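Kimaro Community Rooms: Progress Report to the Metetia Fund

September 2019 – by Todor Shehu

Filed under: Grants and Reporting
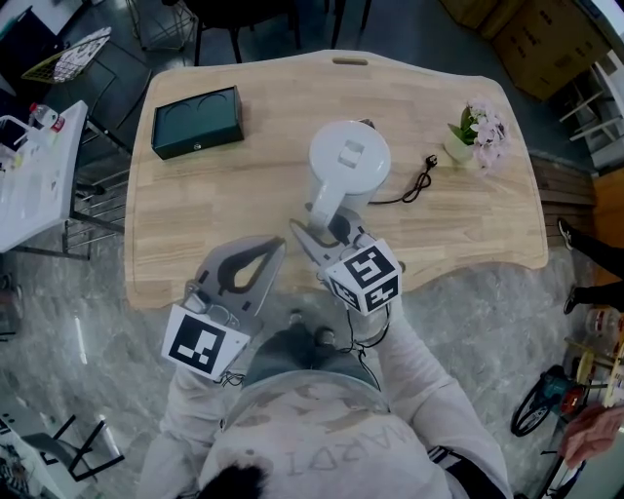
Electric kettle and a pink flowering plant on the table.

The Kimaro rooms stayed open through August on the hours we agreed with you in the spring. Sign-ins for the period came to 1115, against 700 in the last report. Most of the increase is from the English conversation group, which now meets twice a week, and from the tenants' advice desk.

The advice desk handled 437 inquiries. Of these, 337 were closed at the first visit. The rest were mostly repair disputes and deposit claims, and we passed the harder ones to the legal clinic at Flarkora. Their waiting list is long – people referred in August are still being seen.

Work on the back stairs is behind schedule. The contractor found rot under the second landing and had to reorder timber. We have moved the homework club to the front room until the stairs are signed off. The handrail has been paid for out of the repairs line and no extra money is requested.

Spending is within budget except for heating repairs, where the boiler valve was replaced. The invoice is attached as item four.

Two points need your decision. We would like to move the unspent printing money to interpreter fees, as requests for Albanian and Somali have gone up. We also need your approval of the new lease terms from Zultutham before we sign. The landlord has agreed to hold the current rent until we hear from you.

Last updated by the Kimaro office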